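Do shared laundry rooms save water? Student project report, Stistenberg hall of residence

The housing office says on its website that a shared laundry uses less water than a machine in every flat. We wanted to know where that claim came from. The office sent us a leaflet from Grewal, the firm that rents out the machines, and the leaflet gave no source.

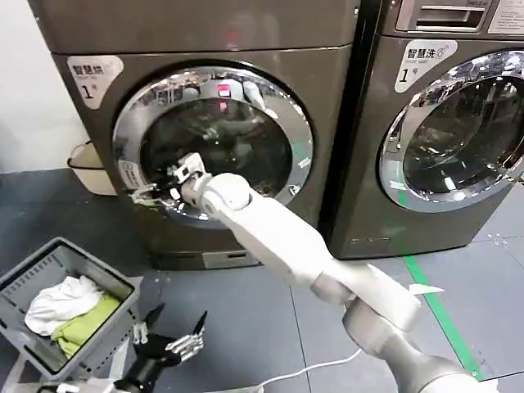 Do people wash less often when they have to share?
Hardly, going by our survey. We had 157 replies, and most people said they washed as often as they did at home.

Josée Lévesque, our tutor, warned us that people guess badly about their own washing, so we kept a diary in two kitchens during March. It showed more half-full loads than the survey did. One person washed a single football shirt, twice. 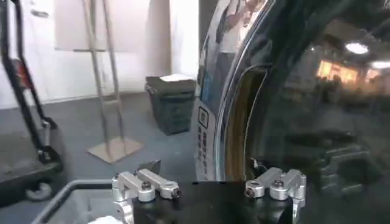 Vol. 6, No. 2

The Virik method, which the leaflet seems to lean on, assumes a full drum every time. We doubt that anyone has checked this in a real hall. Paying per wash ought to push people towards bigger loads, but the price is low and several students told us they never look at it.

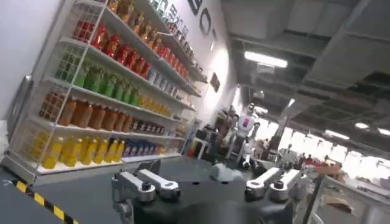

Fig. 3. Shelves and work surfaces.

Our own figures are weak too. Two kitchens is a small sample, and the Paketti meter we borrowed stopped logging overnight, so late washes are missing. We would not repeat the housing office's claim, and we can't say it is false either.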